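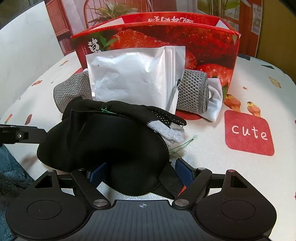
How to pack a carry-on for a long-haul flight

I used to check a bag every single time, and then stand at the carousel wondering where it had got to. After three trips with carry-on only, I'm never going back!

Start a couple of days before you leave and put everything on a table where you can see it. All of it, even the socks. Now take away anything you've added "just in case" and see if you miss it by bedtime. I usually don't.

Weigh the empty bag next. My old Drimen was lovely but it ate up nearly half the allowance before I'd packed a thing, so check your airline's limit and do the sums early.

Shoes go in first, along the wheel end, stuffed with socks and undies. Roll your T-shirts and jumpers tightly and fill the gaps. Trousers lie flat across the top – fold them once over the rolls and they come out with hardly a crease.

Liquids go in a clear bag in the outside pocket. I decant sunscreen and shampoo into 70 mL bottles, plenty for a fortnight.

Keep a small pouch for your seat: eye mask, earplugs, lip balm, a pen for the arrival card, and a snack you really like. Mine hangs off the seat pocket with a clip, a trick I picked up from Lajos Virág on the bus to Proltatthorpe.

Wear your heaviest shoes and your coat to the airport. You'll be a bit warm in the queue, but it's worth it.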